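3.2 Keeping the gripper in trim

I'll own up to a prejudice before going further: I think most papers in our area say far too little about looking after the hardware. Ours needed a fair bit of looking after, so this section is about screws and pads. (Readers who only want the results can skip to Section 4, no hard feelings!)

The hand-held gripper has two upright fingers driven by angled linkage arms, and every joint in that chain can work loose. In the first version of our routine we checked the pivot screws once a week, and by then the play at the fingertips was bad enough to feel by hand. We now check after every 200 grasps. I nip each screw up until the arm just stops rocking, back it off a touch, and open and close the fingers slowly a few times to feel for a tight spot. Leilani Crenshaw does it the other way round, loose to tight, and our notes say we end up in much the same place.

The pads take longer. Each finger carries two blue ones on its inner face, and it's these that decide whether a thin edge stays put or slides. We wipe them with a damp cloth between sessions and swap all four together at 800 grasps, even when one still looks fine, as mixing old and new pads made the grip pull to one side.

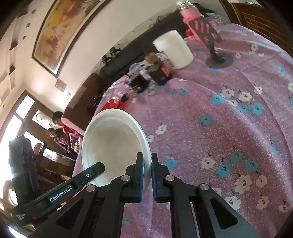 Figure 3. Rim grasp on a white bowl, with the blue pads pinching the edge. The silver screw heads on the linkage mark the pivots discussed in the text.

Thin rims became our standard check after a pad change. A thick handle will forgive nearly anything, whereas a bowl rim tips the moment one finger sits lower than its partner. If it tips, I go back to the upper joints first and leave the pads alone.

One batch of pads from Savport gave us real trouble. They went shiny after around 300 grasps and we took them off early, then repeated 66 trials from the Mokau set with fresh ones. Both sets of numbers are in Table 2, and I've kept the shiny-pad trials out of the averages.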